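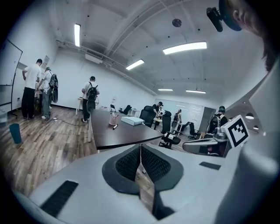
According to Perrine Charpentier, the film version of Preltorari kept the name of the comic's heroine and very little else. Her remark is often repeated in writing on the adaptation, which moved the story from a river port to a mining colony and dropped the second narrator.

Preltorari is a French-language science fiction comic written by Anatole Guérin and drawn by Hugo Caron. It was published by Hervieu in seven volumes. The story follows Drinus, a courier who carries sealed letters between rival cities and slowly learns to read them without breaking the wax.

Background

Guérin first planned the series as a historical adventure set in 1660. Caron asked for a setting with fewer horses, and the two settled on an unnamed planet with similar politics – guilds, toll bridges and a weak queen. Some costumes from the early sketches were kept, including the wide collars worn by the bridge wardens.

The first volume had a print run of 300 copies. Hervieu reissued it in a larger format after the third volume sold well.

Film adaptation

The film was directed by Yevhen Dovhaniuk and produced by Kumex. The script, by Fabrice Bailly, combines volumes one, two and five. In the comic, Drinus gives up the letters at the end of volume two; in the film she burns them in the opening minutes, and the rest of the plot concerns a forged set.

Reception

Reviewers praised the sets and the score. Readers of the comic were divided – many objected to the loss of the second narrator, the toll keeper's son, whose account contradicts hers in the printed version. Guérin approved the change before shooting began. Caron has a brief part as a bridge warden.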